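Home | Posts | Club Notes | Parts List | About | Older

Club notes, week three

The robotics club met again last night and we got further than I thought we would. I have been writing these up mostly for my own memory, but a couple of the parents read them, so I will try to keep the wiring talk short.

We spent the first half hour on the arm's power supply. It had been dropping out when the shoulder joint moved fast, and two of the kids had already decided the arm was broken. Precious Du Plessis, who runs the club with me, had them measure the voltage at the connector while the arm moved. It sagged every time. The screw terminal was loose. They tightened it and the problem went away, and then we made everyone write it down in the log, which they did with a lot of sighing.

After that we split into two groups. One group worked on the entry form and the poster for the Ruvberg meet. The other group worked on the pushing task, the part of the project I care about most.

For anyone new, the project is called Kuvaline. The arm has no gripper on it, only a rod pointing straight down. It can push a block across the board but it can't pick one up. The students write the code that takes an instruction like "move the red star next to the blue cube" and turns it into a path for the rod. Reading the instruction is easy enough at this level because we only allow a short list of words. The path is where they get stuck. If the rod touches the block off center, the block turns, and then the next push goes somewhere else.

The first version of the code aimed at the middle of the block and drove in a straight line to the target. That works on a cylinder, more or less. It does not work on a star. One of the ninth graders suggested pushing a short distance, stopping, looking again, and correcting before the next push. It is slower but it's the right idea, and I was glad it came from her and I didn't have to say it.

We ran the new version against the logged attempts from June. There are 429 of those, and the old code reached the target in 39 percent of them. I don't have a fair number for the new code yet. The kids wanted to put one on the poster anyway and I said no. We can put it on when we have run the same starting layouts.

The layouts were the other argument of the evening. Some of the students set the blocks out neatly with lots of room on every side, and of course the code looks great when you do that. Precious wants at least half the starts to have blocks close enough together that the rod has to go around one to get at another. I agree with her. We settled on a rule that whoever wrote the code for a run doesn't get to place the blocks for it.

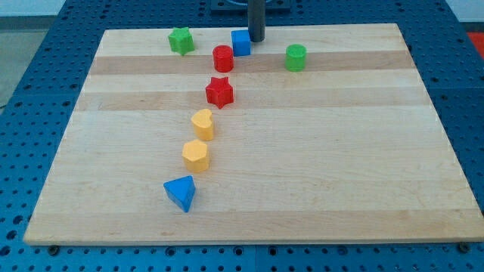 The heart is still the hardest to aim for. If the rod goes in at the notch between the lobes it has somewhere to sit, but push on one of the rounded sides and the block tends to slide off and rotate. The triangle is easier than I expected as long as you push on a flat face. We are going to give each shape its own list of good contact points and see if that helps, though one student thinks the list will get out of hand and he may be right.

Money: the Tshabalala grant came through, and after the entry fee we have $1,032 left for the year. I would like to spend part of it on a spare motor — the Jostodport ones take a long time to ship, so we should order before we need it. The students would like to spend it on shirts.

Next time we will rerun the June layouts and start on the contact lists. Please bring a laptop charger. We only have one power strip that reaches the back tables.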